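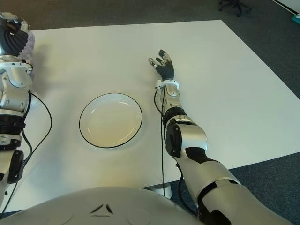
Home Support Orders Returns Assembly Help My Account

Filed under: Bedroom Furniture > Storage Beds > Parts & Hardware

Tlapale storage bed, left drawer drops at the front
Opened by Rowena Sarmiento

Hi there! I put together the Tlapale twin storage bed for my son's room over the weekend (my sister helped, bless her) and it looks great, except the left drawer sags at the front when I pull it past halfway. It scrapes the rug and then I have to lift it to get it shut. The right one glides just fine. I've taken it out and put it back 5 times now and I'm running out of ideas - is it a bad runner, or did I do something silly?

Reply from Pushpa Malhotra, Huvow parts desk

Hi Rowena, sorry about the drawer! My first guess is that the runners got swapped. They're stamped L and R on the inside, very faintly, and I've mixed them up on my own bed. Could you pull the drawer and check both stamps? Also, what do you keep in there? Each drawer is good for up to 100 pounds.

Rowena Sarmiento

Just blankets and some puzzles, so nowhere near that. Stamps are right, I used a flashlight. But the back screw on the left runner spins and spins and never gets tight. 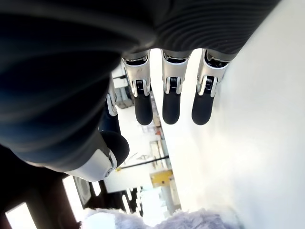
Three fingers side by side, black pads at the tips

Pushpa Malhotra

Okay, that's a stripped hole, and I can help with that. I'm sending you two wider screws and a new left runner in the same envelope. When they come, take the mattress off first (please!), back the old screw out by hand, and put the wide one in with a regular screwdriver. No drill on this one.

Rowena Sarmiento

Got the envelope today, Friday, August 28, 2020. The wide screw grabbed right away and I kept the old runner on. The drawer shuts with one finger now! Do you want the spare runner back?

Pushpa Malhotra

Yay! Keep it, no need to mail anything. I'm marking this one solved.

Status: Closed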